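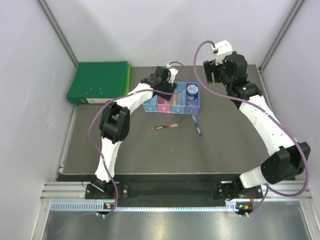 **Unit 6: Licensing an Outside Idea**
Instructor: Karla Nava. Read before the March session.

Consumer goods companies now take a share of their new products from people who don't work for them. This unit follows one such arrangement, between the kitchenware maker Villalobos and the idea platform Clatis, from open call to first royalty payment.

## 6.1 The open call

Villalobos asked the public for storage products that would retail for less than $30. Clatis ran the call and received 3,953 submissions. Its staff removed duplicates and anything already on sale, and 641 remained for review by the Villalobos design group under Eimear Scanlon. Of those, 102 went to a member vote.

Submitters kept title to their ideas until selection. On selection, title passed to Clatis, which then licensed the product to Villalobos. Students should note the order of these two transfers, as the Zoren dispute (Unit 7) turns on it.

## 6.2 Terms of payment

The selected idea, a stacking spice rack, came from Uriel Solís, a school bus dispatcher. His agreement contained the following terms:

- a royalty on net sales, paid quarterly
- no advance
- a smaller share divided among members whose suggestions were adopted
- reversion of rights if the product was not on sale within two years

"Net sales" was defined after returns, retailer allowances and freight. Almost 260 members qualified for the smaller share, and many of them received only a few dollars in the first year.

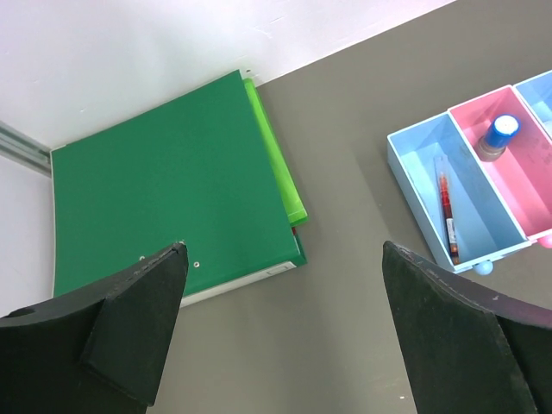 *Figure 6.1. Gripper fingers over a gray tabletop.*

## 6.3 Questions for discussion

Prepare brief written answers to each item.

1. Who carried the cost of the rejected submissions? Consider unpaid time as well as cash.
2. Compare the reversion clause with the one in the Fekitham agreement (Unit 4). Which gives the inventor more leverage, and at what point?
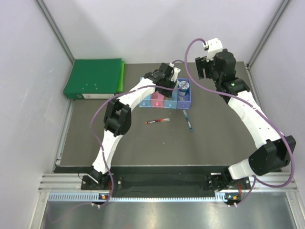

3. Deming Peng argues in the assigned reading that a member vote is mainly a form of advertising. State the evidence for and against his view.
4. Redraft the definition of net sales in terms more favorable to Solís. Limit your draft to one paragraph.

Send answers to Zyanya Tovar by 5 p.m. on the day before class.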